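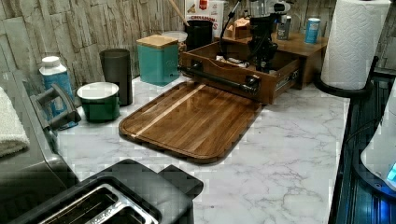 The Case for Lending Kitchens
December 8, 2022

Public libraries have lent books for generations without anyone asking whether the reader might prefer to buy one. The same patience should now be extended to the shared kitchen, a modest public service that the town of Dastomness is considering closing after 7 years.

The proposal before the town rests on a single number. In the year ending in June, the kitchen on Ulex Street was booked 142 times, and the fees collected did not cover the cost of heat, water and insurance. On that basis it has been described as a failure. This newspaper takes a different view.

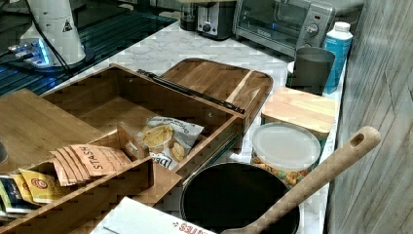 A service is not required to pay for itself in order to be worth keeping. The town does not expect a profit from its sidewalks or its reading room. It maintains them so that residents may do things they could not easily do alone. Cooking for a large family gathering, putting up a season's fruit, or preparing food for sale at the Restrepo market all belong in that group. Many apartments in the older part of town have a two-burner stove and very little else.

The fee itself deserves attention. It stands at 40 dollars for a half day, a sum set when the kitchen opened and never reviewed. For a new food seller it may be fair. For a household it is too much, and it would be reasonable to charge the two groups differently.

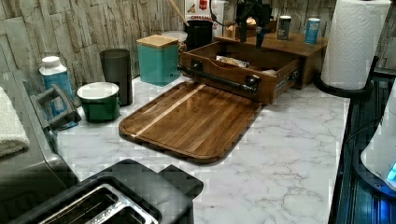 Grola, writing to this page last month, argued that the town should simply give the money to residents and let them spend it as they see fit. The letter pointed out that 121 of the bookings were made by the same small group of users, and asked why everyone else should pay for them.

The question is a serious one. Yet a small payment to each household would not build a second sink in a rented apartment, nor would it provide a place that meets the health code. Some goods can only be bought together -- or they are not bought at all.

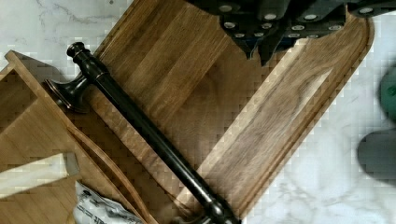

As for the narrow group of users, the town has done little to widen it. Bookings must be made in person, during working hours, at an office across town. There is no notice of the service on the town's own website. Before the doors are closed, the council should correct these faults, set a lower household rate, and review the results after one full year.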